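Subject: Re: [smallpapers] Old copies of the county newsletter, and what to do with them
From: Dana
To: smallpapers list

Hi all,

Sorry to be slow, the garage has eaten my whole September. Negin Shokri wrote:

> Does anyone have a run of the old Gekura newsletter from the
> years when it was still stapled by hand? I've got most of the
> Florkville issues but there's a gap in the middle, and my scans
> of the Olton pages are too dark to read. I'd also love to hear
> how other people store theirs. Mine are in shoeboxes and I
> know I should be ashamed.

Negin, no shame! Mine were in a beer crate until last spring. I've got a decent run, and I finally sat down with it this weekend with a pot of coffee and the good lamp. A few of them have rust marks where the staples sat, and one smells so strongly of mothballs that I had to read it on the porch. I pulled the staples with a dull butter knife (go slow, lift from the back) and put each issue in a plain paper folder. Plastic sleeves look nicer but my closet gets damp in the summer and I don't trust them.

What got me reading again was the bus column. Remember the bus column? Whoever wrote it under the name "Frota" could go on for two full pages about the stop outside the Olton feed store, and I'd happily read every word. There was a whole feud over whether the morning bus should wait for the mail.
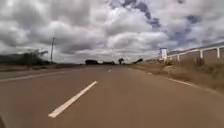
Negin thinks Frota was two people taking turns, and that the spelling of "schedule" gives it away. I went back and checked and I see what she means – the spring issues have it wrong every single time and the fall ones never do. I'd still bet on one writer and a new typist.

The other thing I'd forgotten is how good the recipes were. There's a vinegar pie that I made on Saturday night's leftovers of crust, and it came out a little runny but my sister had seconds. The lemon bars I'd skip, way too much baking soda. And the letters page! Somebody wrote in to complain that the print run had gone up to 2,000 and the paper had "gone big city" on them. The editor answered that he'd be glad to stop at 3,000 if it made the man feel better.

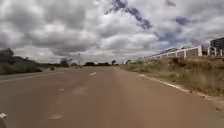
Road, white fence

If you have that volume, look at the bottom of the page, where the editor gives his own directions for getting from Florkville to Olton. He tells you to turn at a barn and then in the next line says the barn burned down. My copy has a pencil note next to it that just says "NO". I don't know whose handwriting it is but I love them.

As for scanning, Negin, if your Olton pages are coming out dark, try laying a sheet of black paper behind each one. That cheap newsprint lets the back side show through, and the scanner gets confused and turns the whole thing to mud. Gray scale worked better for me than plain black and white. It's slow going, and I gave up on the fold-out ones.
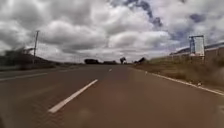 Road, sign frame

That one I have twice, so the spare is yours if you want it, Negin. The cover has a coffee ring on it (not mine, I swear) and the crossword is half done in pen, wrongly. Send me your address off list and I'll get it in the mail. I'm still missing the Christmas issue with the Gekura choir story, if anybody is sitting on one.

Dana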